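We ran the bake sale table at the Bradon summer fair again in August, and I said I would write up how it went while I still had the numbers in front of me. The money goes to the after-school club, same as last year. We took in $1,096 over the one day, against a goal of $1,000.

The day started at 7 a.m. with the tables, which the fair rents to you folded and stacked by the gate. We asked for 2 and got 2, so that was an improvement. Our spot was between the Parneo stand, which sells lemonade and shaved ice, and a man with garden ornaments. Being next to drinks is good for cakes. People buy a cup, stand there with it, and look over.

Pricing was simpler this time. Last year every item had its own price and we spent the whole morning making change. This year everything on the front table was a dollar or two dollars, and whole cakes were on the back table with a sticker on the box. The cash box had ones and quarters in it from the start. We also took cards on a little reader, which worked fine until lunchtime and then lost its signal, so for an hour it was cash only and we lost a few sales of the bigger cakes.

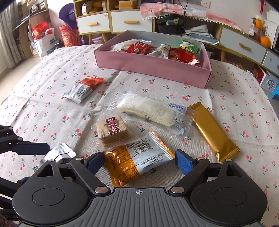

Next year I want more packaged snacks on the table. Home baking sells best before noon, and by three o'clock on a warm day anything with frosting looks tired. Wrapped things don't have that problem. The Costache grocery on the main road gave us a mixed box of cookies and crackers to sell, and it was gone before the brownies were. I'd like to put in wafers too, the kind that come as a square stack in clear wrap with a red label, because you can see the layers through the plastic and people know what they're getting. They also stack well, and table space was tight all day.

Allergy labels need work. We had index cards in front of each plate with the main ingredients, but the plates got moved around and the cards didn't always go with them. I'm going to tape the card to the plate next time. Three parents asked about nuts and I had to go and find the person who baked the thing, twice while there was a line.

The raffle was slower than I hoped. The prize was a hamper from Ivelum, the gift shop, and it was a nice one, but we kept it under the table in case it got knocked over and so hardly anyone knew what they were buying a ticket for. Put the prize where people can see it. We printed 1,000 tickets and I have most of them in a drawer here, so at least we won't need to print any more.

Cleanup took an hour. The leftover banana bread went home with whoever wanted it, and I kept one loaf, which froze well. The tablecloths are washed and in the blue tub in my garage with the cash box and the tape.

If you baked something and I still have your pan, there are four on my porch. Come by any evening, or Sunday after lunch. One is a glass dish with no name on it.

Get new posts by email. Enter your address to subscribe. You can unsubscribe at any time.

This site uses cookies to remember your settings. Accept | Learn more

Contact | Copyright, all rights reserved | Back to top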